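Mandwood Camera Club
Minutes of the August members' meeting

The meeting opened at 8 p.m. with 18 members present. The minutes of the previous meeting were accepted with one correction: the print swap is open to guests.

Tabletop evening. Members agreed to run it again in the small room, with a white table and a plain background. Each person should bring one small object and their own tripod. The club will supply white paper for bouncing light.

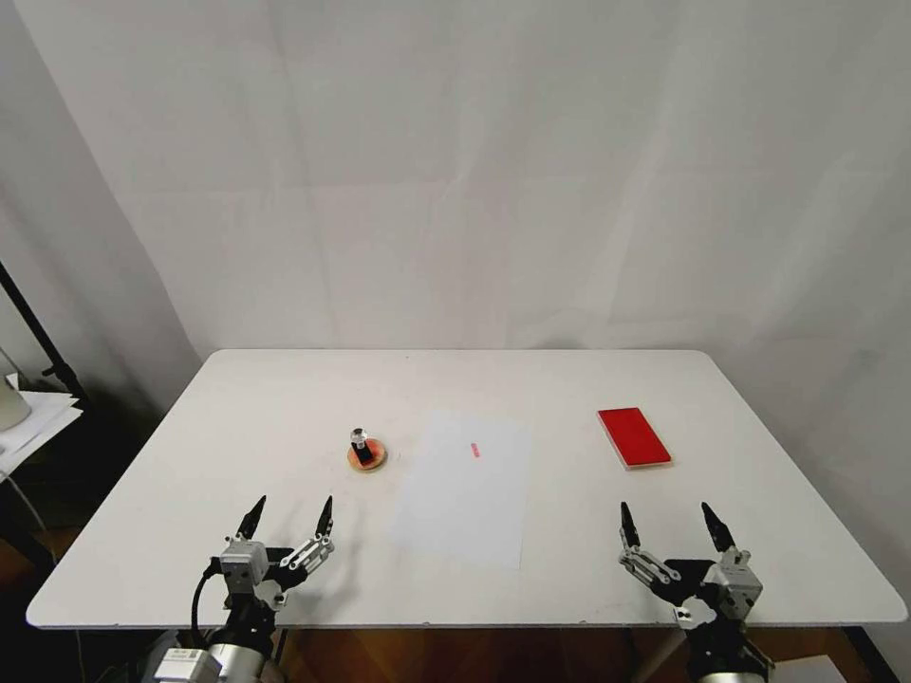 Small object and sheet of paper on the white table.

There was some discussion of whether to allow flash. The chair ruled that the first hour will be continuous light only, and flash after that. Anyone using a trigger on the same channel as another member will have to wait their turn.

Lens loan box. The Drisorel macro lens has been returned with a stiff focus ring. Goossens, the repair shop on Mill Street, quoted $100 to clean and regrease it. Approved, one against. The member opposed felt the money would be better put toward extension tubes. The two missing rear caps have not turned up.

Themes for the next competition. "Edges" and "Something Borrowed" were proposed. "Edges" carried on a show of hands. 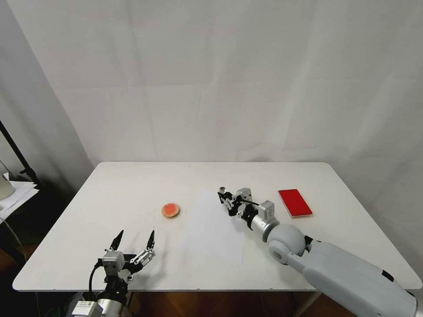 Entries are limited to 2 per member, prints or files. Files go to the usual address as JPEGs, sRGB, with no name or watermark on the picture. Late files will not be shown to the judge.

Rirnen outing. The walk along the canal is on for Sunday, leaving from the parking lot by the lock. Members were asked to share cars. Dogs are fine on leads. Tripods are not allowed on the footbridge.

Other business. The projector is showing reds too strong again. It will be calibrated before judging night. A request for a beginners' session on reading histograms was held over to the next meeting.

The meeting closed at 9:40 p.m.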